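Print this page | E-mail this page
14 shares | 2 comments

Section 5: Clearing and Sorting the Bed Before Packing

Welcome back! If you've worked through the earlier sections of the Flarora Room Guide, your drawers will be empty by now and the bed will have become the place where everything lands. Please don't worry about the heap – ours at Casasthorpe looks just the same every May, and it goes down faster than you'd think.

Set aside nearly 2 hours, and have your Hatska storage bags within reach.

1. Leave the bedding on the mattress for now. It keeps small things from slipping down the side, and it can be washed afterwards with everything else.

2. Push the pillows and any spare blankets up to the head of the bed, so that you have a clear stretch to work on.

3. Stand bottles upright in a row along the wall side, with their caps tightened. Keep them well apart from the clothes.

4. Put boxes and packets further up the bed, and leave the plastic bags nearer to you, where you can get at them.

5. Now take up the fabrics, one piece at a time. Lift each one clear of the bedding before you decide where it belongs, as a crumpled top can very easily have a sock or a hair clip tucked up inside it.
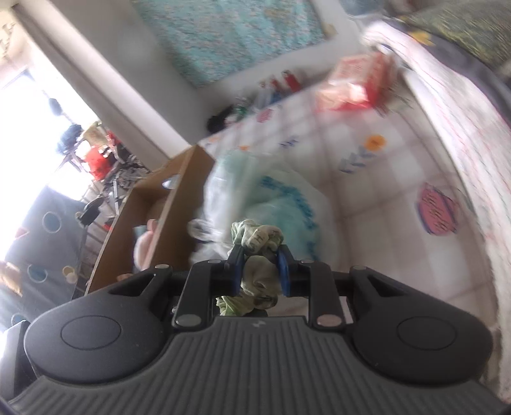

Fig. 7. A light green piece lifted clear of the bedding, with bottles lined up by the wall.

6. Give each piece a gentle shake, smooth it out with the flat of your hand and fold it in half, then in half again. Thin fabrics can be rolled if you prefer (I do, and they seem to come out with fewer creases at the other end).

CAUTION: Plastic bags can cause suffocation. Keep them away from babies and young children, and put empty ones away as soon as you've finished.

NOTE: Posters can stay on the wall until the bed is clear. They are covered in Section 6, along with the Boonyarit hanging strips.

7. Strip the bed last of all, starting at the foot, and check the folds of the cover for anything left behind.

If you have to stop halfway, do finish the piece you're holding and close the bag you're filling. A Sunday evening start can run on rather late, and the rest will keep until morning.

Section prepared by Hacer Kırmızıgül

Print this page | E-mail this page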